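3. Setting up your Lisura label printer for the first time

Right, you've got it out of the packaging and you're itching to print something. So was I! I run a little soft toy stall with mine (Gundero, if you ever come across us at a craft fair), and I wrote this section after setting up my third Lisura, so the order below is the one I'd stick to.

Before you start, find a flat spot within reach of a socket and keep the vents at the back clear. You'll want the power lead, the roll that came with it and your phone or laptop.

3.1 Loading the roll

1. Switch the printer off at the wall. Yes, even if you've only just plugged it in.
2. Press both side catches together and lift the lid until it clicks.
3. Slide the roll holders apart and drop the roll in, with the labels coming off the top and the shiny side facing up.
4. Let the holders close on the roll. It should turn freely with one finger.
5. Pull a hand's width of labels out through the front slot and shut the lid, pressing both corners.

Caution: the cutting edge behind the slot is sharper than it looks. Keep small fingers well away from it, and your own too.

Note: a full roll holds 300 labels. When I get down to the last 13 or so I swap it over, as the end of the roll curls and likes to jam.
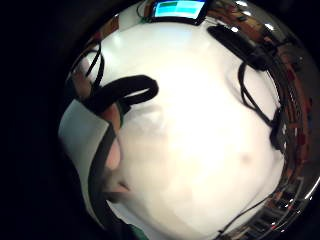
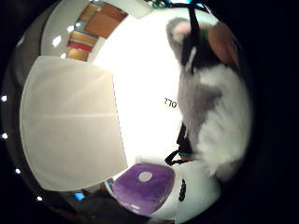
3.2 Connecting to the Athumani app

1. Switch on and wait for the green light to stop blinking.
2. Open Athumani and tap Add a printer.
3. Pick Lisura from the list and type in the pairing code. Mine was 3933 out of the box, and yours will be on the sticker under the lid.
4. Change the code when it asks you to. I skipped this once and ended up printing next door's jam labels at a fair, which was funny for a bit.

If the printer doesn't show up, turn Bluetooth off and on again before you try anything cleverer.

3.3 Your first test print

1. In the app, choose the plain template called Aria. It's the easiest one to read when you're checking things over.
2. Set the darkness to 70. You can creep up from there, but go too high and the small letters fill in.
3. Type a short word and a few numbers, then tap Print.
4. Look at the left margin. If the text sits too close to the edge, open Settings, then Nudge, and move it across one step at a time.

Note: leave a fresh label for a minute before you rub it or stick it on anything. Light grey streaks mean the print head wants a wipe with a dry cloth (see section 5 for the proper clean, and please don't use kitchen spray).

Once you're happy with the test, save the settings under a name you'll remember. Mine are called "stall" and "post", and I switch between them most days.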